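Pre-purchase checklist, robot cell, bay 4
Valham site, walk-round with comments
Filled in by me (Ileana Pîrvu), July 4, 2019

Right, same form as April, but I've typed the comments up properly this time as my handwriting got complaints. OK means I'm happy for us to spend money on it. HOLD means don't order yet. NO means no. Where I've written a lot it's because somebody asked me a lot of questions on the way round, mostly Ovidiu.

SECTION A - THE SPACE

A1. Floor level and sound where the base will be bolted
OK
Checked with the long level in both directions. There's an old patch near the drain that sounds a bit hollow when you knock it, but the base plate misses it by a good margin. If anyone decides to turn the layout round (Helmi, I'm looking at you) this goes straight back to HOLD.

A2. Room for the fence plus a walkway outside it
HOLD
It fits on the drawing. On the floor, with tape down, the walkway gets tight by the pillar and you couldn't get a pallet truck past without swearing at it. I'd like the Leinonen fence quote redone with the corner panel angled. I asked if that costs more and was told "a little", which I've heard before, so I want it in writing.

A3. Escape route kept clear
OK
Door opens fully with the tape layout in place. Please can the flattened boxes not go back behind it.

A4. Lighting good enough for maintenance
NO
Two tubes out and one flickering. I know it's a cheap fix and I know it isn't really part of the robot budget, but it was on this list in April as well and it's still here. Put it in the robot budget and let's be done with it.

SECTION B - POWER AND AIR

B1. Separate isolator, lockable, reachable from outside the fence
HOLD
There's an isolator. It locks. You'd have to lean over where the fence will be to reach it, so it needs moving. Aldana Aravena has the electrician's price for this and I'd like it added to the main sheet, as at the moment it lives in an email.

B2. Air supply and dump valve
OK
Pressure fine at the drop, no hissing that I could hear. The Grorkon gripper wants clean dry air so we need the filter unit as well. It's 143 pounds and it was missing from the first quote altogether. I've pencilled it in.

B3. Cable runs off the floor
HOLD
Depends on A2. No point buying tray until we know where the fence corner lands.

SECTION C - THE ARM AND WHAT GOES ON THE END OF IT

C1. Payload suits the heaviest part plus gripper
OK
Done on paper with Naima, who did the sums twice because I made her. We have room to spare, though less than the Nanura salesman told us, as he'd left out the weight of the gripper. Worth keeping in mind when he rings about the bigger one.

C2. Emergency stop buttons, number and position
HOLD
Quote has one on the pendant and one at the gate. I want a third by the infeed. Whoever is loading parts will be standing there all shift and shouldn't have to walk anywhere to stop it. Extra button and wiring to be priced, please.

C3. Gripper holds the part if the air fails
HOLD
The brochure says yes. I'd like to see it done with one of our own parts, the greasy ones, before we pay for anything. Ovidiu asked whether we could save a bit by taking the plain version without the spring. My answer is the same as it was in the canteen: no, and I'd sooner give up the fancy stack light.

C4. Wrist camera, lens guard and bracket
HOLD
I'd budget for spare lens guards from the start. They scratch, they get coolant mist on them, and then people wipe them with whatever rag is nearest. A box of 14 was the smallest pack I could find and I reckon that's a sensible number to begin with. Also wants a line on the daily sheet so the lens gets looked at before the first job. Bracket must not stick out past the gripper body, please check this on the drawing when it comes.

C5. Guarding interlock on the gate
OK
In the quote, right type, and it comes with the escape release on the inside. Lovely. More like this.

SECTION D - PEOPLE AND PAPERWORK

D1. Training included
HOLD
Two places are included. We need four. I can't run two shifts with one trained person on each, because the first time somebody has a cold we're stuck. Extra places are quoted at 1,669 for the pair and I think we should just pay it. Helmi thinks we can haggle. Helmi is welcome to try!

D2. Risk assessment for the finished cell
HOLD
Can't be finished until the layout is. I've started a draft and it's on the shared drive under the bay number. Please add to it, don't email me separate copies with your initials on the end.

D3. Service cover after the first year
NO
Nothing in the budget at all. I asked and was told we'd "see how it goes". We did that with the strapping machine, and I spent a fair bit of that winter on the phone. Needs a figure, even a rough one.

D4. Spares kept on site
HOLD
My list so far: gripper pads, one air hose set, one proximity sensor, the lens guards from C4, fuses. Naima wants a spare pendant cable too and she's probably right, they always get trodden on.

SUMMARY FOR THE BUDGET MEETING

I'm for buying it. I want that clear as I've used the word HOLD a lot. The arm is fine and the bay is nearly fine, it's the bits round the edges that have been left out of the price. Please get these in before anyone signs: moving the isolator, third stop button, filter unit, lens guards, two more training places, service cover, and the lights. The fence needs a fresh quote with the angled corner. 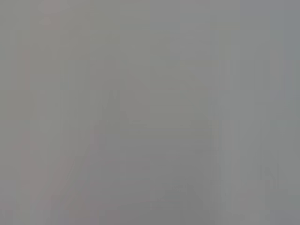
Once the new fence price is in I'll do A2 and B3 again the same day and send the sheet back round. If the delivery date moves, tell Aldana first, as she's the one booking the forklift, and then me. And whoever borrowed my long level after the walk-round, I'd like it back in the cupboard by the time we do the floor again.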